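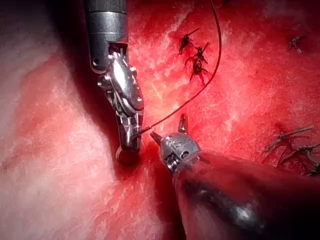
My grandmother could close a goose with butcher's twine and a look of mild contempt. I can't sew on a button, which may explain why I spent a morning in May at Flodevier, a training centre where people learn to stitch all over again, with 3,000 pages of manual to help them.

Suturing is sewing with worse lighting. The thread is dark and very fine, the cloth is slippery, and everything shines, the tools most of all.

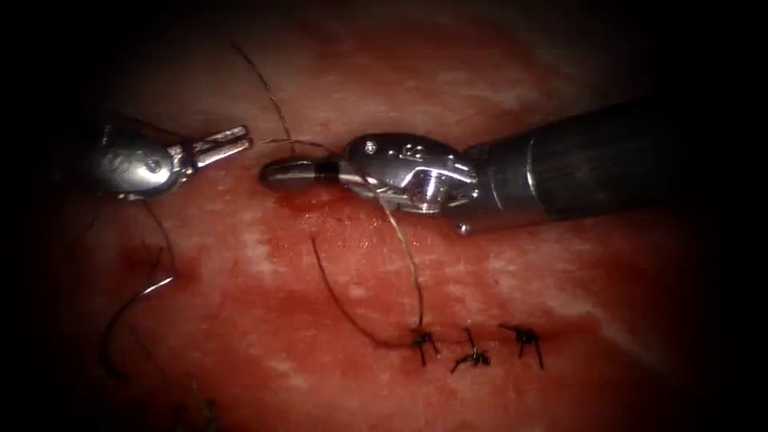 Knots are where beginners come to grief. You make a loop, go in after the tail, miss it, and go in again with less dignity. Tutors here teach the Dvorak method — loop, tail, pull, breathe — and want 100 tidy knots before anyone gets lunch. I managed 3, and one of those was a tangle with ambitions.

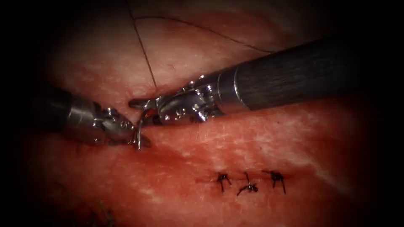
Two instruments, tip to tip over the tissue.

Then there is spacing. A good row of stitches should look as if somebody had used a ruler, and the pull on each should match the last. Too slack and it gapes, too tight and it puckers like a cheap curtain.
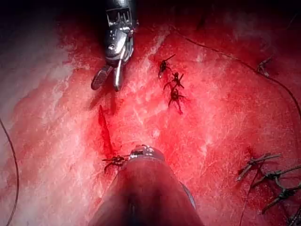

My own row wandered off to the left. The tutor studied it for some time and asked whether I had considered glue.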